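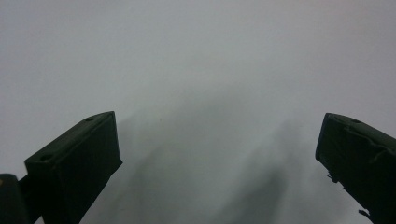 Handheld gripper, fingers open over a pale gray surface.

Orkport Hand Capture Kit

The Orkport kit is for people who want to teach a machine to do things with two hands and would like to start this week. One hand goes into a wearable device, the other holds a gripper, and you do the job yourself. Every reach, pinch and fumble goes into the recording, ready to be turned into training examples. We have been using it ourselves in the Curnley workshop for a long while now and we still fight over whose turn it is!

It started as an add-on for the Wieser recorder. People kept asking if they could have just the hand parts, so we pulled them out, gave them their own case and wrote a manual that a new person can get through over a coffee.

The gripper

Two dark fingers, set wide, with holes in the top faces for bolting on whatever tip you like. The spread matters a lot. Plenty of handheld grippers open just far enough for a pen or a bottle cap, and then you spend your afternoon hunting for small objects to practice on. With this one you can go and get the awkward stuff too.

The fingers are a wearing part. If you run long sessions, the surface will get scuffed and the coverings will start to lift along the inner edges, so check them when you charge the kit. Small tears are fine for rough work. Swap the finger if a flap gets in between the tips, or your model will learn to expect it there. Spare fingers come in pairs, and changing one takes a single hex key (in the lid of the case, left side, under the foam).

The wearable

The wearable straps around the back of the hand and the wrist and leaves your fingertips free to touch things. That was the part we cared about most. You can feel an edge, steady a base, tip something toward you, all the little helping moves people make without thinking. Those moves are gold for a learning system and they are so easy to lose if you make people wear a big stiff glove.

It goes on over a sleeve or against bare skin. Snug is enough. If your fingers tingle, let it out a notch.

Setting up your table

A plain board makes life much easier. We like a big white one laid flat over the tabletop, with nothing on it except the things you are working with. Curtains are a cheap and wonderful upgrade if you can hang them, as they keep passing traffic out of your recordings and hold the light steady from one session to the next. Give yourself room on both sides for tripods, and run cables off the back so your elbows stay clear.

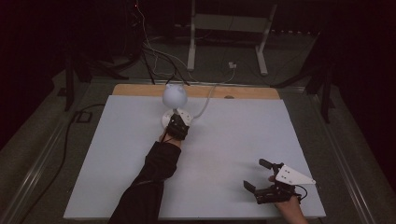
Start with one object and stay with it for a while. Do the same job from the left, from the right, slowly, at normal speed, with the object turned a bit each time. Then bring in a second one. We found that a set of 300 short, varied takes taught our test system more than twice as many near copies did, and it was a lot more fun to record.

Keep the bad ones, too. A missed grab followed by a good one is a lovely example, provided you label it. The Trestisard labeling tool has a "second try" tag for this, and it is the tag we use most.

What you get

Handheld gripper with fingers fitted
Wearable for the back of the hand and wrist, left or right (tell us which)
Two pairs of spare fingers
Cables, hex key, carry case
Trestisard labeling tool, single seat

Details

Recording time per charge: 16 short sessions at our default length
Storage: 600 takes before you need to copy them off
Finger life: over 2000 grasps in our own use, less on rough objects
Works with: Wieser recorder, all versions from the June update on

If you already own a Wieser recorder, update it before you plug in the gripper. Older versions will see the wearable and ignore the gripper completely, and we have had some very puzzled emails on that point.

Left-handed users can order the pair mirrored at the same price. Please say so in the order notes, as the order form still has no box for it.

Page updated 28 April 2019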